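4.2 Field notes from the Nekstead open day

The claims reviewed in Section 3 come almost entirely from written reports. To see how such claims are made in front of an audience, we attended the November open day at Nekstead, where the Netavora project was shown to the public alongside two older systems. According to the program, 140 people had signed up. We were placed in a group of 26, led by Kenneth Skinner, and stayed for the full afternoon. One of us (Huanca) took notes; the other kept time.

The Netavora demonstration was advertised as "robots learning housework." No robot did any housework while we were present. A person worked at a table with a gripper in each hand, handling a plastic food container near a wire basket, and the motion data would later be used to train a policy. Skinner was open about this when asked, but the sign at the door was less so, and several visitors in our group left the room speaking of "the robot" as if they had seen one at work.

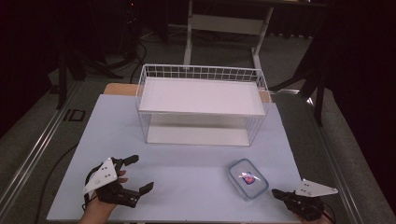 Figure 3. Demonstration table at Nekstead, with hand-held grippers, lidded container and upturned wire basket.

We asked how the objects had been chosen. The answer was that a container and a basket are things every household owns, and that a system able to handle them would be "most of the way" to handling a kitchen. We find this hard to accept. A lidded box with straight sides is among the kinder objects one could offer a two-fingered gripper. Nothing in the program mentioned bags, wet dishes, or anything that sags when lifted. The board under the work also gives the operator a clear, flat area that few kitchen counters can match.

The figure quoted most often during the afternoon was 400, the number of recorded demonstrations said to be enough for one new task. We could not learn what counted as a demonstration. When Huanca asked whether failed attempts were included, he was told that they were "handled in cleaning," and a second question on the same point was put off until the closing talk, where it did not come up. A reader who meets the number 400 in a press notice will have no way of knowing how many attempts stand behind it.
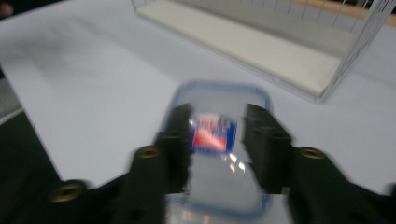
The second issue is skill. The operators at Nekstead were practiced, and we were told that each had spent some 30 hours with the tools before the open day. Visitors were invited to try for themselves, and those who did were visibly slower and tended to look at their hands instead of the object. This matters for the cost estimates in the Tretetti report, which assume that anyone can be trained in a morning. Either the report is wrong or the open day showed the work of people well above the level it describes.

The older systems drew smaller crowds, which seems a pity. A Baxter in the next room repeated a simple sorting task and made mistakes in full view of the audience. Skinner apologized for it twice. From our point of view it was the more useful exhibit – the visitors could see a machine succeed or fail, and they asked better questions as a result.

We do not suggest that the Netavora team meant to mislead. Their answers were polite and mostly direct. Our complaint concerns the format, which asks the public to judge a future machine by watching a capable human. The same gap appears in the video material discussed in Section 4.3.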